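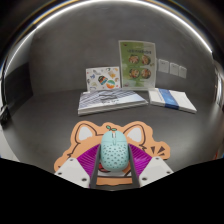
Mint-green computer mouse above an orange mouse pad.

Unora: a collection of blessings said at home

README and data card, release 2, 25 May 2018

Summary

Unora is a set of short spoken texts used in homes at meals, at bedtime, at the lighting of candles, and at the turn of the seasons. It holds 180 texts from 45 households. All texts are in English, either as spoken or in a translation made by the household. Most come from families who keep a religious practice outside a large congregation: solitary pagans, Quaker families far from a meeting, mixed-faith couples, and people who grew up in one church and kept parts of it. The collection is meant for people who study family religion, and for teachers and parents who want to see how others word these things.

It is a text collection. There are no sound recordings in the release, and none will be added.

What counts as a blessing

For this release, a blessing is any fixed or half-fixed wording said aloud at home on a repeated occasion, with or without the name of a god. "Fixed" means the household uses the same words each time. "Half-fixed" means the opening or closing stays the same and the middle changes. Free prayer is left out. So are texts read straight from a printed book, unless the household has changed them. A changed text is kept when the household could tell us what the source was and at least one full line is their own.

The line between a blessing and a song was hard to draw. Rhymed texts that are spoken are in. Texts that are only ever sung are out. Where a family does both, the text is in and the field "sung" is set to "sometimes."

Files

texts.csv -- one row per text, with the metadata listed below
lines.csv -- the same texts split into lines, for those who want to work at that level
households.csv -- one row per household, with no names and no place smaller than a region
occasions.txt -- the list of occasion labels and what each one covers
changes.txt -- edits made after the first release

All files are UTF-8. The CSV files use a comma as the separator and double quotes around any field that contains a comma. Line breaks inside a text are stored as a single slash with a space on each side. If a text contains a real slash, it has been replaced with the word "or."

Fields in texts.csv

text_id: a short code. The part before the hyphen is the household, the part after it is the text. Codes are never reused, even when a text is withdrawn.

occasion: one of meal, bedtime, candle, season, journey, birth, death, pet, other. Only one label is allowed per text. When a text is used on several occasions, the label is the one the household named first, and the rest go in "also_used."

also_used: more occasion labels, separated by semicolons. May be empty.

speaker: adult, child, all, or turns. "Turns" means the lines are split among people in the room.

sung: no or sometimes.

fixed: full or half. In half-fixed texts, the open part is marked with three dots in square brackets. We did not ask for samples of what goes there.

addressed_to: the household's own word for whoever or whatever is spoken to, if anyone is. This is free text. Do not treat it as a controlled list. "Mother," "the Mother," and "mother earth" are kept as three values, and one household explained at some length that they are not the same.

source_note: where the wording came from, in the household's words. Lightly trimmed.

started: decade in which the household began to use the text, or "before us" when it was passed down and they do not know.

body: the text.

Fields in households.csv

household_id, region, practice (free text), children_at_home (yes, no, grown), language_at_home, year_joined. The practice field was written by the households and has not been sorted into groups. An early draft had a sorted version. It was dropped after Mieke Timmermans and Ward Vermeulen coded the same rows and disagreed on too many of them, mainly over what to do with people who wrote "nothing in particular" and then sent in a full set of texts for the eight seasonal festivals.

How the texts were collected

Households were found through notices in newsletters, through a parents' mailing list, and by word of mouth. Each received a paper form or a web form, by choice. The person who filled it in had to be 18 or older. Children's own words could be sent in by a parent, with the child's agreement where the child was old enough to give it. In those rows the speaker field is "child" or "turns."

Each text could run up to 1000 characters. Longer texts were sent back with a request to mark the part used most often. In a few cases the household declined to shorten it, and the text was left out.

Forms were typed in by Lies Dekker and checked against the original by Hendrik Goossens. Spelling was corrected only where the writer confirmed it was a slip. Capital letters were left alone. Some households capitalize Sun, Moon, Hearth, or Bread, and this is part of how they mean the text.

Cleaning steps

1. Names of people were replaced with [name]. Names of pets were kept unless the household asked otherwise.
2. Street names, schools, and small towns were replaced with [place].
3. Names of the dead in remembrance texts were replaced with [name], even when the household offered to leave them in.
4. Exact repeats within one household were merged. Repeats across households were kept.
5. Any text found word for word in a book still under copyright was removed.

Step 5 was done by hand with the books we had. It will have missed some. If you find a text that belongs to a living author, please write to us with the text_id and the title of the book.

Known problems

The meal label is too broad. It covers everyday grace, holiday meals, and offerings of food that is then not eaten. A split is planned.

The season label mixes two calendars. Households in the southern half of the world keep midwinter in June, and those in the northern half keep midsummer then. The season text itself usually makes clear which is meant, but there is no field for it. Anyone sorting by month should join on region first.

Death texts are few, and most came from the same small group of households. Do not draw general claims from them.

Households that keep their wording private are missing altogether. Some traditions hold certain words back from outsiders, and we asked people not to send anything of that kind. Two forms were returned with a note to that effect and no texts, and those households are not counted in the figures above.

The "started" field depends on memory. Where two adults in a house gave different decades, the earlier one was kept. This was a poor choice and release 3 will hold both.

Uses we had in mind

-- comparing the wording of everyday blessings across kinds of practice
-- looking at what is given to children to say and what adults keep for themselves
-- finding sample wording for a family that wants to start something of its own

Uses we ask you to avoid

Please do not use the set to guess the religion of a person from a text. The practice field is too loose for this, and the households did not agree to it. Please do not print whole household sets together in one place. Single texts may be quoted with the text_id. Do not try to work out who a household is, including by matching pet names.

Consent and withdrawal

Each household signed a form that lists the files above and says what goes into each. A household may withdraw one text or all of them at any time, with no reason given. Withdrawn rows are blanked in the next release and the code stays in place with the body empty. Older copies should be deleted when a new release comes out. We can't enforce this, and the form says so.

Related sets

Eltono is a sister collection of home songs, kept by Ruben Dewulf. It uses the same household codes, so the two can be joined. Its occasion labels are older and do not match ours: "evening" in Eltono covers both bedtime and candle. A lookup table is at the bottom of occasions.txt.

Changes since release 1

-- "pet" added as an occasion label; rows formerly under "other" moved
-- slash rule for line breaks applied to all files (it was missing in lines.csv)
-- body of the texts from one household restored after a typing error shifted them by one row
-- sorted practice field removed, see above
-- two values of "speaker" that read "everyone" changed to "all"

Citing

Dekker, Timmermans, Vermeulen, and Goossens. Unora: a collection of blessings said at home. Release 2. Please give the release number. Row counts differ between releases.

Corrections go to Lies Dekker. Questions about consent or withdrawal go to Mieke Timmermans, who holds the signed forms.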